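**Bruso Grout Pen, fine tip, by Rieger**

We've stocked plenty of grout colorants over the years and this is the one we keep grabbing for our own kitchens! The Bruso goes on like a marker, dries matte, and the tip is narrow enough for 2 mm joints, so you spend your evening coloring lines and not wiping tile faces. One pen covers 60 feet of joint on a smooth floor, a bit less if your grout is sandy and thirsty.
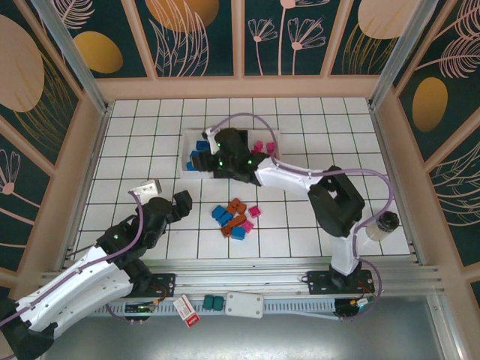 Shades run from Chalk to Prevden Slate, with nine grays in between (yes, nine, and we love them all). Light grays are forgiving and hide a shaky hand. The darker end is where the fun starts: dark lines on white tile make a crisp square grid, and they look great next to teal walls with pink flowers and mustard ovals, or any other pattern with some nerve. Test a short stretch first and let it dry overnight before you judge the color.

Works on cement grout, sealed or not. Scrub sealed joints with Clasterora Prep and rinse well. Not for epoxy grout or shower floors.

Replacement tips sold in pairs. New shades arrive in September.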